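**Council hosted the Pruvaleck delegation again - what did we get out of it?**

**temstead_lifer**
So the mayor's office put out another statement. Mayor Llanos "warmly received" a delegation from the Pruvaleck valley councils, everybody praised everybody, and there were speeches in the main hall for more than two hours. I read the whole release twice looking for a verb that meant somebody did something. The closest I found was "reaffirmed."

The Citent road is still closed at the bridge, in case anyone at the reception had to drive home that way.

**scondori**
I was there, for the record. It wasn't all speeches. Segundo Arango got up for the valley side and asked straight out when the bridge money would be released. He was thanked for his passion.

**oldmarketgate**
> He was thanked for his passion.

That's council for "sit down."

**riquelme_f**
I'll be the unpopular one. These visits matter. Ten years ago the valley councils wouldn't send anyone to Temstead at all, and you couldn't get a water agreement signed because no one would be in the same room. A boring reception is what getting along looks like. I'd take 17 more of them over another winter like that one.

**temstead_lifer**
Fermín, I agree with you about the winter. I don't agree that the only two choices are a feud or a buffet.

**riquelme_f**
It was a decent buffet.

**scondori**
The lamb was dry.

**quiet_on_elm**
Does anyone have the actual agenda? The council site has the November one up, with the new date typed over the top. Item 4 still says "holiday lighting."

**scondori**
I have a paper copy from the door. I'm at home sorting handouts this evening, will type it up when I find it.

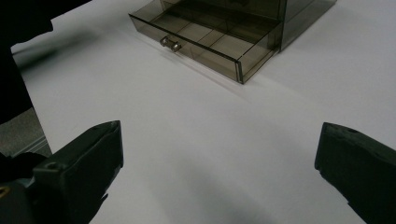 *bottom drawer, so far no agenda*

**oldmarketgate**
Take your time, the bridge isn't going anywhere. Neither is anyone who needs it.

**scondori**
Found it. Short version:

- Welcome by Mayor Giuliana Llanos
- Reply from the valley councils (Arango)
- Remarks, deputy mayor Lucero Cuervo
- "Exchange of views"
- Gifts
- Lunch

No item for the bridge. Arango brought it up during gifts. He'd just handed over a rug.

**quiet_on_elm**
I like him more and more.

**riquelme_f**
The bridge isn't the mayor's to fix, though. It's on the Seyoum side of the line and their district pays for the deck. Llanos can ask nicely and that's all she can do.

**temstead_lifer**
She can release our half, which was voted through and has been sitting there ever since. 23 council members raised their hands for it. I watched them do it - some of them looked surprised at their own arms.

**riquelme_f**
Our half is conditional on Seyoum's half. Read the motion.

**temstead_lifer**
And Seyoum's is conditional on ours. I did read it.

**riquelme_f**
OK, that part is stupid.

**oldmarketgate**
Screenshotting this, Fermín conceded a point.

**scondori**
Cuervo's office takes written questions before the next session. I'm sending one on the release date, message me if you want your name on it.

**riquelme_f**
Put me down. I still say the visit was worth having.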